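Sábado, fim da tarde. Vou escrever aqui o que estou a aprender com as duas garras manuais que comparo este mês, a Skollen e a Trurnura. O português não é a minha língua, peço paciência. 1/8

As duas têm dois dedos paralelos e uma câmara montada na própria ferramenta. A Skollen pesa 761 gramas, a Trurnura 700. Parece pouca diferença, mas depois de uma hora o pulso sabe. 2/8

Para esta parte escolhi rolos brancos. É um objeto difícil para a câmara: cor quase igual em toda a superfície, pouca textura, e de perto enche a imagem. 3/8

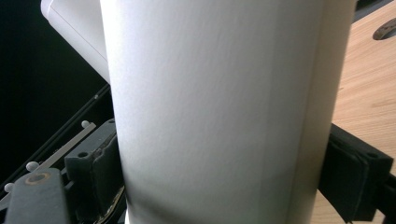 Com a Skollen fiz 183 pegas, com a Trurnura o mesmo número. Contei como falha quando o rolo roda mais de um dedo de largura ou cai. Skollen: 39 falhas. A Trurnura ainda estou a rever, porque tenho dúvidas em alguns vídeos. 4/8

O que já posso dizer: a almofada do dedo importa mais do que a força. Uma almofada macia segura bem a curva, mas a borda gasta-se primeiro e depois o contacto fica irregular. Convém olhar para ela todos os dias. 5/8

A Usa Thammasiri perguntou-me se a exposição automática prejudica. Sim, prejudica. Quando o branco ocupa o centro, tudo o que é escuro perde detalhe, e os dedos também são escuros. Fixei a exposição e ficou melhor. 6/8

Ainda não experimentei o controlador da Panyasiri. O Theerawat Jitpraphai diz que o atraso é menor, mas ele usou-o com um braço, e eu trabalho à mão. Não sei se a comparação é justa. 7/8

Na próxima semana publico os números da Trurnura. Se alguém tem almofadas de outra dureza que servem nestes dedos, por favor escreva-me. Pago o envio. 8/8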